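Sports Event Management, Unit 4
Handout: Planning a stage of a road cycling race

Read before the June workshop. Bring the route sheet for the Skindton stage with you.

1. The stage used in this unit

The Lundex Tour is a women's stage race. We will work on the stage that starts and finishes in Skindton, with one categorised climb at Pririk. The entry limit is 15 teams. The organiser issued 2,707 accreditation passes last year, covering riders, team staff, press, marshals and police.

2. Rolling closures

Most road races in Britain run under a rolling closure. Police motorcyclists stop traffic ahead of the first rider and release it once the last vehicle in the convoy has passed. A junction is normally held for 15 minutes, longer if a breakaway has a big lead. Full closures are kept for the start and finish areas — in Skindton the finish straight shuts 45 minutes before the first rider is due.

3. Order of the convoy

Lead police car
Race director
Lead commissaire
Riders
Medical car and ambulance
Team cars, in order of general classification
Broom wagon

Team cars may only move up when called on race radio. A car that passes the commissaire without permission can be fined.

4. Sprint finishes

A bunch finish needs a wide, straight road. Barriers at Skindton are set on both sides, with the feet turned inwards so that wheels and pedals do not catch. Team cars are sent off the course at the deviation point. Check that this is marked on your map, as last year's map left it out.

5. Timing and results

Talukder supplies the chips and the finish camera. Provisional results go to the commissaires first and then to the press room. Teams have 30 minutes to query a placing.

Task: draw up a marshal plan for the Pririk climb, one side of A4.

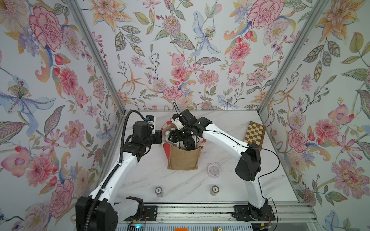
Two robot arms over a marble tabletop, with floral wallpaper on the walls.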